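Notícias da Casa Painemal
Lavar à mão, outra vez

Quando mudei para a Casa Painemal, no mês de fevereiro, eu não sabia lavar roupa à mão. Digo isto sem muita vergonha, pois na minha família sempre tivemos máquina, e a minha avó, que sabia, nunca me deixou chegar perto do tanque dela. Agora escrevo esta parte do boletim a pedido da Poppy Bunting, que organiza as oficinas da casa, e peço desculpa desde já pelo meu português, que ainda estou a aprender.

A oficina de outubro foi sobre panos e peças pequenas: panos de cozinha, lenços, meias, aventais, as coisas que usamos todos os dias e que não vale a pena guardar até encher uma máquina. Juntámo-nos ao fim da tarde, na sala dos lavatórios, e cada pessoa trouxe duas peças de casa. Eu trouxe um avental com nódoa de molho de tomate e uma toalha que já foi branca.

A primeira lição foi a da água. Eu pensava que quanto mais quente, melhor, mas a Si-eun Bang, que nos ensinou nesta vez, pede água morna para quase tudo e fria para os vermelhos e os azuis-escuros, que largam tinta nas primeiras lavagens. Para saber se um pano larga tinta, molha-se um canto e aperta-se contra um papel branco. Se o papel fica cor-de-rosa, o pano lava-se sozinho. Parece uma coisa muito simples, mas eu já estraguei três camisas por não saber isto.

A segunda lição foi a do sabão. Usamos pouco. Uma colher de sabão líquido chega para uma bacia pequena, e deve entrar na água antes da roupa. Quem põe sabão demais passa depois muito tempo a enxaguar, e o pano seca duro. Na nossa lista de compras está o sabão da Flakatance, que vem em garrafão e fica mais barato para dividir entre os quartos, mas quem tem pele sensível pode continuar a trazer o seu.

Depois vem o trabalho das mãos. Para quem nunca usou a parte ondulada do tanque, o pano dobra-se em dois, segura-se com as duas mãos e esfrega-se de cima para baixo, com a nódoa virada para as ondas. Não é preciso força. A Si-eun repetiu muitas vezes que o pano deve escorregar, e que se ele prende é porque falta água. As peças com fitas ou alças precisam de mais cuidado: primeiro juntam-se as alças dentro da mão, para não se enrolarem, e lava-se o corpo da peça. As alças ficam para o fim, entre os dedos. Peças de renda ou de malha fina não vão às ondas, só se apertam dentro da água como uma esponja.

Torcer foi a parte que mais discutimos. Eu torcia como se torce um esfregão, com toda a força, e a Poppy também. A maneira certa para os tecidos leves é apertar, abrir, apertar outra vez, e por último enrolar a peça numa toalha seca – a toalha bebe a água que sobra. Em casa experimentei com o avental e de manhã estava pronto para usar.

Alguns avisos práticos. O estendal do pátio foi arranjado pela oficina Skamell e já aguenta lençóis. A factura foi de 679, paga com o dinheiro da festa de verão, e no fundo comum ainda ficou uma parte para molas novas. Pedimos que as molas fiquem no cesto e não na corda, que elas partem com o sol. Quem lavar depois do jantar, por favor passe um pano no chão entre os lavatórios, que escorrega muito quando está molhado. E as escovas de dentes não devem ser usadas nas golas da roupa, a não ser que sejam velhas e estejam marcadas.

A próxima oficina será na sala de baixo e vai tratar de nódoas difíceis: vinho, caneta, ferrugem e óleo de bicicleta. Vem também uma pessoa da lavandaria Barkesance, que prometeu trazer amostras de tecidos. Tragam uma peça já perdida, daquelas em que não faz mal errar. As inscrições são na folha ao lado da porta da cozinha, e há lugar para roughly doze pessoas, como diria a Poppy, que mistura as línguas tanto como eu. 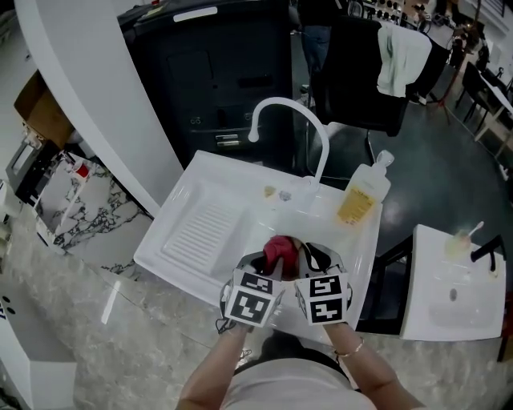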